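Lo que hemos aprendido de un fregadero

Tenía este blog abandonado desde antes del verano y no es por falta de cosas que contar, es que el club se me ha comido todas las tardes. Pero bueno, ya estamos en octubre, llevamos unas cuantas semanas con el proyecto nuevo y tengo que escribirlo en algún sitio porque en mi casa ya no me escuchan.

Para quien llegue de nuevas: estoy en el club de robótica Tillanlow, que arrancó como un taller de tarde con kits de ruedas y sensores de línea. El curso pasado participamos con un brazo que apilaba cubos y quedamos en mitad de la tabla, contentísimos. Este año Dolores Kapoor, que es quien nos lleva, apareció con las bases del reto Drondley y dijo que nos apuntábamos a la categoría doméstica. ¡Doméstica! Con manos de verdad, con dedos, y una cocina. Yo dije que sí antes de leer las bases.

La prueba que nos ha tocado preparar primero es la del escurridor. El robot tiene que acercarse a la encimera, coger un vaso que está tumbado sobre las varillas y dejarlo de pie al lado. Dicho así parece una tontería. Son 100 puntos sobre un total de 300, y se penaliza cada vez que tocas el grifo. Tenemos 5 minutos por intento y solo 2 intentos, así que Ferhat ha preparado una hoja donde apuntamos absolutamente todo: dónde estaba el vaso, hacia dónde miraba la boca, con qué mano fuimos.

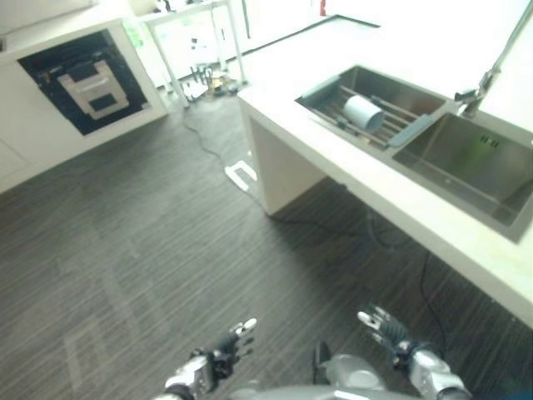
El fregadero desde los ojos del robot, con el vaso tumbado en el escurridor y las dos manos todavía abajo.

Lo que más me ha cambiado la cabeza es mirar las cosas desde ahí. Desde donde estoy yo, de pie junto a la encimera, el vaso se coge y ya está. En la pantalla el vaso es una cosa blanca y pequeña encima de unas varillas de metal, con una encimera blanca al lado, y el acero del fregadero tiene brillos que cambian según la hora. Por la mañana el detector lo encontraba casi siempre. A las seis de la tarde se empeñaba en que no había ningún vaso. Estuvimos dos sesiones enteras tocando parámetros hasta que Lucinda sugirió grabar ejemplos también con las luces encendidas y la persiana bajada. Mejoró muchísimo y nos dio un poco de vergüenza no haberlo pensado antes.

Luego está el agarre. Mi parte es esa y reconozco que estoy enganchada. Un vaso de pie se agarra por el costado, cerrando los dedos a su alrededor, pero tumbado rueda en cuanto lo empujas un poco. Probamos a pinzarlo por el borde, con el pulgar dentro y los demás fuera, y eso funciona si la boca queda hacia el lado de la mano que usas. Cuando mira hacia el otro lado hay que cruzar el brazo por delante del cuerpo – y ahí la muñeca llega a su límite y el robot se queda parado como pensándoselo. Ehsan está escribiendo un trozo de código que elige la mano antes de empezar a moverse. De momento acierta más que yo, que elijo a ojo.

La otra pelea es llegar hasta la encimera. Si se para lejos, el brazo va estirado del todo y tiembla. Si se acerca demasiado, no le queda sitio para doblar el codo. Hemos hecho pruebas avanzando de poquito en poquito y apuntando, y creo que ya tenemos una distancia buena, aunque Ferhat quiere repetirlas todas porque a mitad de las pruebas cambiamos la inclinación de la cabeza. Tiene razón, qué rabia.

Lo que queda para las próximas semanas: las pruebas con la boca del vaso hacia los dos lados, el cambio de mano de Ehsan y empezar a mirar la segunda tarea, que va de abrir un cajón. Lucinda ya ha pedido ser ella quien se pelee con el cajón. Si alguien ha trabajado con agarres de objetos que ruedan y tiene lecturas para recomendar, dejádmelas en los comentarios, ¡que las leo todas!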